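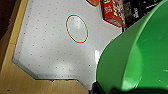

図2-1 多数の細孔を設けた盤面(エアホッケー台)

ホーム 目次 第1章 第2章 第3章 演習 索引
最終更新:7月

第2章 固体表面の摩擦と潤滑

2.1 本章の範囲

前章では、荷重を受ける固体の変形を、物体の内部に生じる応力の問題として扱った。本章では対象を二つの固体の境界に移し、相対運動を妨げる力、すなわち摩擦力を扱う。摩耗については摩擦の理解に必要な範囲で触れるにとどめ、寿命の計算は第3章で行う。

2物体が接触しながら相対的に滑るとき、接触面には滑りの向きと反対向きの抵抗力が生じる。これを滑り摩擦と呼び、転がり接触に伴う転がり摩擦と区別する。静止状態から滑り出す瞬間の抵抗は最大静止摩擦力、滑りが続いている間の抵抗は動摩擦力である。多くの材料の組合せでは前者が後者を上回るが、高分子材料では速度依存性が大きく、両者の差が明瞭に現れない場合もある。

2.2 摩擦係数

摩擦力をF、接触面に垂直な荷重をWとするとき、摩擦係数μを次式で定義する。

μ=F/W (2.1)

μは無次元量である。金属の乾燥摩擦では、荷重の広い範囲でμをほぼ一定とみなすことができ、見かけの接触面積の影響も小さい。ただし、この関係は経験則であって、材料固有の定数としてμが存在することを意味しない。同じ材料の組合せでも、表面粗さ、酸化膜、吸着水、温度、滑り速度によって値は変化する。ハンドブックの数値を設計に用いるときは、測定条件を必ず併記する。

例題2.1 往復動形摩擦試験機 Folatero を用い、樹脂 Trulon の平板試験片に垂直荷重854 Nを加えて乾燥状態で滑らせたところ、定常時の摩擦力は422 Nであった。動摩擦係数を求めよ。

解 式(2.1)より、μ=422/854=0.494。有効数字は測定値の桁に合わせて3桁とした。 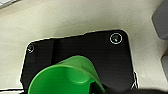 久我沢 朋生

2.3 真実接触面積

機械加工された面は、平滑に見えても微小な突起の集合である。二つの面を重ねたとき、実際に荷重を支えるのは突起の先端同士が触れ合う部分に限られる。この部分の面積の総和を真実接触面積と呼び、Aで表す。Aは一般に、外形寸法から求めた見かけの接触面積よりはるかに小さい。

突起が塑性変形しているとし、軟らかい側の材料の押込み硬さをHとすれば、

A=W/H (2.2)

となる。さらに、接触部が凝着し、滑りに際してせん断されると考え、せん断強さをsとおくと、F=A・sであるから、

μ=s/H (2.3)

を得る。式(2.3)は見かけの接触面積も荷重も含まず、前節の経験則と整合する。一方、ゴムのように弾性変形が支配的な材料では式(2.2)が成り立たず、μは荷重の増加とともに低下する傾向を示す。柔軟なシートやパッドの滑りを検討する際に金属の値を流用してはならない。

硬い面が軟らかい面を削るときは、凝着項に掘り起こし項が加わる。掘り起こし項は突起の傾斜角に依存し、仕上げ面では小さいことが多い。

2.4 潤滑状態の分類

接触面の間に流体または固体の膜を介在させ、摩擦と摩耗を低減する操作を潤滑という。流体潤滑では膜の厚さが表面粗さに比べて十分に大きく、固体同士は接触しない。このときの抵抗は流体の粘性によって決まり、式(2.3)は適用できない。境界潤滑では膜が分子層程度の厚さしかなく、荷重の大部分を突起が支える。両者の中間を混合潤滑と呼ぶ。

流体膜の圧力を得る方法には、面の相対運動によって流体をくさび状のすきまに引き込む動圧方式と、外部から加圧した流体を供給する静圧方式がある。気体を用いる静圧方式では、給気孔から噴出した空気が薄い膜を形成する。図2-1の盤面の孔も給気孔の一種であるが、産業用の静圧空気軸受では孔径と配置を剛性の要求から決定し、すきまを小さく保つ点が異なる。気体は液体に比べて粘度が低く、低速での摩擦損失はきわめて小さい。その反面、負荷能力は供給圧力に制限される。

Swanson 社が1960年に発行した技術資料では、潤滑油 Zitano の試験結果が、横軸に粘度と速度の積を荷重で除した値、縦軸に摩擦係数をとって整理されている。この形式の線図をストライベック線図という。横軸の値が小さい領域は境界潤滑、大きい領域は流体潤滑に対応し、混合潤滑から流体潤滑へ移る付近に摩擦係数の極小が現れる。同資料は油温の記載を欠くため、本書では曲線の形状のみを参照し、数値は引用しない。

2.5 記号と単位

本章では荷重と摩擦力の単位をN、硬さとせん断強さの単位をPaとする。粘度は特に断らない限り絶対粘度を指し、単位はPa・sである。動粘度を用いる場合はその都度明記する。座標は滑り方向をx、膜厚方向をzにとる。表面粗さの記号は付録の表に従う。

シェア 2 コメント 0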